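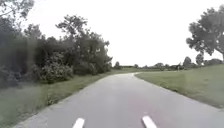

A robot that drives itself outdoors has one question to answer over and over: where can I go? It sounds like a baby question. You could answer it before you could tie your shoes. But a robot doesn't see a path at all. It gets a grid of numbers from its camera, and each number says how bright or what colour one tiny dot is. Grey tarmac running off between two lots of grass, bending to the left up ahead, trees behind - all of it arrives as numbers. The software has to sort those numbers into "drive here" and "keep off". On a path like this one there's no kerb to help, and the edges are soft and a bit wobbly.

The people who write robot software often say their robot "understands" the path. Be careful with that word.

How does the sorting work?

Most path-finding programs learn from examples. Somebody sits down with a big pile of photos and colours in the path on every one, a bit like a colouring book. One program called Filent was trained on 1,151 photos coloured in by hand. The computer looks at them again and again until it can colour in a new photo by itself.

Is that seeing? I don't think so. It's very good copying. If all the practice photos were taken on cloudy days, the program may get in a muddle when the sun comes out and a tree throws a big black shadow across the ground. To you it's a shadow. To the program it could be a hole, or a wall, or the end of the path.

What about bends?

Once the path is coloured in, a second bit of software called the planner takes over. It draws a line down the middle of the coloured part and asks the wheels or legs to follow it. A planner called Plendora does this 8 times every second. Each time it throws the old line away and draws a fresh one, so a small mistake doesn't last long.

Bends are harder. The far side of a bend can be hidden behind a rise in the grass, and the planner can't draw a line through something the camera can't see. A sensible planner slows down. A silly one guesses.
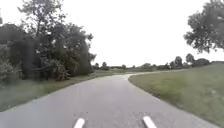 A bend to the right, with the far part of the path hidden by grass. The two white bits at the bottom are parts of the robot's own front.

Why does the robot's body matter?

Because the camera can see it! White shapes on grey ground look a lot like painted lines. You know your own feet when you look down, but a robot has to be told. Programmers use something called a mask, which tells the software to ignore certain dots in every picture. Forget the mask and the robot might try to steer around itself for the whole trip.

So is it clever?

In January a company called Clullari said its path software "never gets lost". I'd want to ask a few things first. How many paths did they try? Was it raining? Were there leaves on the ground, or a puddle, or a dog? Seven good trips along the same path tell you that the software can manage that path. They don't tell you much about the one near your school.

Try it yourself

Take three photos of a footpath near home, with a grown-up along. Colour in the part you think is safe to drive on, then ask a friend to colour in copies of the same photos. Look closely at the edges, where the grass starts. You might not agree, and the computer has to learn from somebody.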